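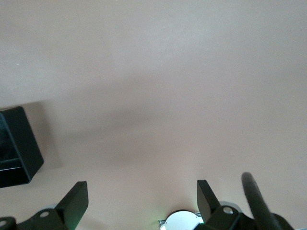
年前清桌子,记一下

2025年1月28日 作者:Thitima Pongsiri

本来只想找一张收据。结果一下午没了。

事情是这样,Kittipong 要报销,问我那张Wullex的单子还在不在,298块的。我说在,肯定在,就在桌上。然后翻。翻了二十分钟没翻到,火气上来了,干脆全部搬下去,连台灯都拔了。全堆在床上,床单上一层灰,晚上还得换床单,这个当时没想到。

桌子是搬来那年在Limsakul旧货铺买的,200块,老板还不肯送,两个人抬上七楼的。桌面浅米色,有点偏粉,当时嫌它颜色怪,像粉底液。现在看惯了。哑光的,不反光,下午对着窗写字眼睛舒服。缺点是铅笔灰蹭上去特别显,圆珠笔更别提。

擦桌子的顺序(写给明年的自己):

先用干布。千万先用干布!去年直接上湿抹布,灰全变成泥,一道一道的。
然后温水加一点点洗洁精,布要拧到基本不滴水。
再清水过一遍。
胶带印用橡皮擦,慢慢搓,别拿指甲抠,左边那块就是我抠毛的。
最后晾一会儿再放东西。我每次都等不及。

抽屉里翻出来的:没水的笔一大把,充电线三根都不知道是充什么的,Sasis的优惠券早过期了,四月份的电影票根,还有一袋回形针,我上个月刚又买了一袋。唉。票根留着了,别的扔。充电线……先放着吧,万一呢。

重点是小东西往哪放。以前我是摊开放的,钥匙、橡皮、耳机、U盘,走到哪放到哪,桌面就是这么一点一点没的。后来学乖了,用浅盒子,黑的,口要低,一眼能看到底。深的不行,深的就变成垃圾桶了,什么都往里丢,丢进去就再也没见过。盒子靠边放,别放中间,放中间写字胳膊老碰到,碰到就想挪,挪着挪着又乱了。

只准用一个盒子。满了就得清,不许加第二个。这条我自己违反过很多次,最多的时候桌上四个,跟没收拾一样。

Kittipong说我应该买Drernholm那种带分格的,他自己有一套,分得特别细,连订书钉都有单独一格。我去看了看价格,2,000,一套收纳盒。算了算了。我这张桌子才200块,给它配个2,000的盒子,像话吗。而且分格这个事我一直不太信,东西的大小又不会照着格子长,最后总有一格是空的,另一格塞得盖不上。

还有一个事,桌面空出来以后人会手痒。真的,一空就想摆点什么,小盆栽啊,香薰啊,摆拍的那种。我忍住了。空着挺好的,摊张大纸就能画,吃面也不用先推开一堆本子。上次推本子把汤推翻了,那本笔计到现在还是皱的。

显示器底下那条缝也擦了,拿旧牙刷,刷出来一个耳钉,另一只去年已经扔了。气死。

书没动。书架是另一天的事,今天不碰,碰了就别想睡觉。床上那堆回去了一半左右,剩下的装进纸袋搁门后面,过完年再看,要是一直没想起来就直接扔。

收据嘛,找到了,在外套口袋里。已经拍给他了。

先这样,去换床单。

最近的文章
旧毛巾到底能剪几块抹布
搬家第三次,纸箱怎么留
冰箱门上那一排酱
我把衣架全换成一样的了
Limsakul旧货铺又去了一趟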